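Horstead two-arm kit, reviewed after 6 weekends

The Horstead kit costs 1,925 and arrives with every screw except the ones you want. Ours went together on a bench at the Oturcombe workshop, where we set it the grand task of a smoothie. 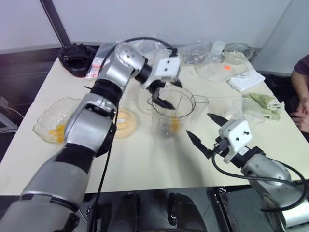

Can one person build it alone?
One person can, but lifting the second arm onto its mount goes better with two.

The fingers are the best part. Cable routing is the worst — the guide gives it one page.

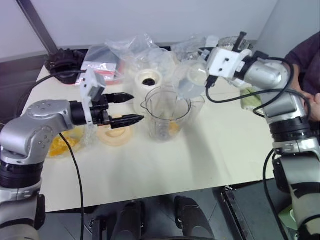
Both arms at work around the measuring jug.

Fruit is a mean test, and I'd recommend it. 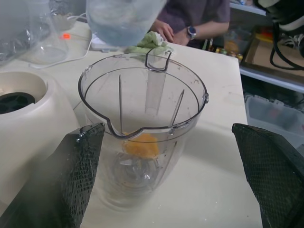 Finger pads, with the blender jar between them.

Score: 7 out of 10. My breakfast remains manual.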